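How to do a car boot sale without losing your mind (or your float)

I've been selling at boot sales for years now, mostly at the Zardale field and now and then at the big one over at Vallanen, and I still get a little flutter when the first headlights come bumping over the grass behind me. I love it! I also made every mistake going in my first summer, so this is the page I wish I'd had then. It's long. Make a cup of tea.

I'm assuming you have a car, a loft or spare room full of things, and no wish to become a proper trader. If you do want to be a proper trader there are rules about tax and registering and so on, and you'll need a better page than mine.

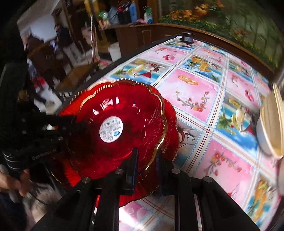
Last updated: September 26, 2023

What to take

Start a month ahead. I keep one big box on the landing and anything that annoys me goes into it. By the time June comes round (our first decent dry weekends, usually) I've got a bootful without ever having had a "sorting day", and I hate sorting days.

Things that go well for me: kitchen bits, glass dishes, children's wellies, garden tools, jigsaws with all the pieces, picture frames, anything at all for a dog. Things that don't: DVDs, big-name novels from ten years back, odd mugs, and exercise equipment, which people will pick up, laugh at and put down again. Clothes are hard work unless you have a rail. If you do have a rail, take it, and take something heavy to stand on its feet, as mine once sailed off into the next pitch with eleven shirts on it.

Don't take anything you'd be upset to sell for two pounds. I mean this. I took my aunt's sewing box thinking I'd hold out for a decent price, and then spent the whole morning hating everybody who touched it. It came home with me and it's on my shelf now.

Check the organiser's list too. Most fields won't let you sell food you made at home, knives, or electrical things they can't see a test label on. Zardale is relaxed, Vallanen really isn't.

Packing the car

Pack backwards! The table goes in last so it comes out first. This sounds so obvious and yet I've stood in a dark field with my whole life laid out on wet grass because the table was under it all.

My order, from the back seats outwards:

Clothes and soft things in bags
Books and games, low down, never more than half a box
Breakables in shallow crates
The box of useful bits (see further down)
Cloth, chairs, table

For breakables I use shallow crates and old tea towels, and then I sell the tea towels at the end. Newspaper is fine but it makes your hands black and then everything you touch goes a bit grey. Plates travel better standing on edge than lying flat in a pile. Bowls can sit inside each other with a cloth between them.

Please lift a box before you fill the next one. My neighbour Živko Stojanovska filled eight deep ones with hardbacks the night before, couldn't shift a single one off the hall floor in the morning, and had to unpack the lot in his dressing gown.

Setting up the table

A pasting table is all right for your first go but it bows in the middle. I bought a Prellov folding one second hand after a year and it has never let me down, apart from the catch, which bites.

Put a cloth on it. A wipe-clean one is best by a mile, because there will be dew, and then somebody's toddler, and then ketchup. Pattern or plain is up to you. Plain shows small things better, and jewellery just vanishes on a busy one. For bigger, brighter stuff I don't think it matters at all, and a cheerful cloth does pull people over from across the row.

Then build upwards. A flat table looks like a jumble, and people walk past with that sideways look. I turn a couple of crates upside down at the back, under the cloth if it's long enough, and stand the tall things on those. Small expensive bits go right in front of where I'm sitting. Cheap bits go at the ends where people can rummage. Boxes for the floor go in front of the table, not under it, or you'll have people's bottoms in the way of the customers all morning. 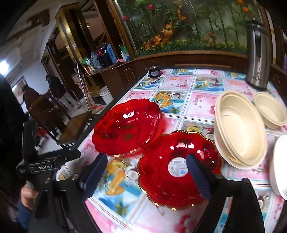

Red glass fruit plate on a patterned tablecloth.

One more thing about glass and china: put it in the middle of the table. Never along the edges, where there are coats and handbags and the ends of dog leads. I've been paid for exactly one breakage and I've had plenty more than one.

Pricing

People argue about this and I've tried it both ways. I now price nearly everything, with little round stickers for the good things and a big card saying "everything in this box 50p" for the rest. Shy buyers won't ask. I'm a shy buyer myself, I'll walk off sooner than ask, and I can't be the only one.

Put the sticker somewhere it'll peel off, so not on a book's cover, not on gilding or paint, and not on felt (ask me about the hat). On a plate or bowl, the plain part in the middle is fine. If something still has its old shop label on it and the label won't come off cleanly, leave it alone until you get home and can use warm soapy water. Half a scratched-off label looks worse than a whole one. For the really stubborn gum, a dab of cooking oil left on for ten minutes, then washing-up liquid.

How much? I aim for a price I'd be happy to knock a quarter off. So if I want three pounds I write four. Round numbers only, please, nobody in a field wants to work out £3.75 and you don't want to be finding the change for it.

The first half hour

You'll be descended on. Before you've got the legs down on the table there will be people with torches leaning into your boot and asking if you've any watches, any gold, any old phones. It's quite frightening the first time and after that it's a bit of a giggle. You're allowed to say "give me ten minutes". Keep saying it. Shut the boot if you need to, and have your money on you, zipped up, never in a tin on the table.

Take somebody with you if you possibly can. My friend Ilham Samir comes with me most times and we have a system where one sets up and the other one stands there looking stern. Ilham does the stern one. I giggle.

Haggling

You don't have to. But it's half the fun, and most people only want a pound off and a bit of a chat. I say yes to the first reasonable offer before nine and yes to almost any offer after eleven. If someone offers you something silly, say "ooh, I couldn't, but I'd do it for..." and give them your real price. If they're rude, you've decided to keep it. Lovely feeling.

Bundles work wonders. "Have both for five" has shifted more for me than any amount of knocking down.

The box of useful bits

Float: £30, and mostly pound coins and fifties
Carrier bags, loads of them
Newspaper for wrapping
Pen, spare stickers, scissors, tape
A cheap plastic sheet in case it rains
Flask, sandwiches, biscuits
Sun cream AND gloves, in June, yes, both
Loo roll
A pack of Hyvönen clips or any strong ones, for the cloth

The clips are the thing I'd go back for. One gust and the cloth's over your head, with everything that was standing on it heading for the floor.

Going home

Start packing when the people either side of you do. Sort as you go into three lots: keep for next time, charity shop, bin. Drive to the charity shop on the way home (ring first, ours stops taking donations at two) so it never gets back into the house. If you let it back into the house you will be looking at it until spring.

And write down what you took. I've kept a notebook since my second summer, and the running total stands at £1,895 after paying for pitches, from things I'd otherwise have shoved in a skip. My best single morning was £138, mostly garden tools, and my worst was nine pounds and a sunburnt neck. The pitch had cost me eight.

If you've got a question about the Zardale field, gates are at six for sellers, you pay the man in the hut in cash, and the top row by the hedge dries out first.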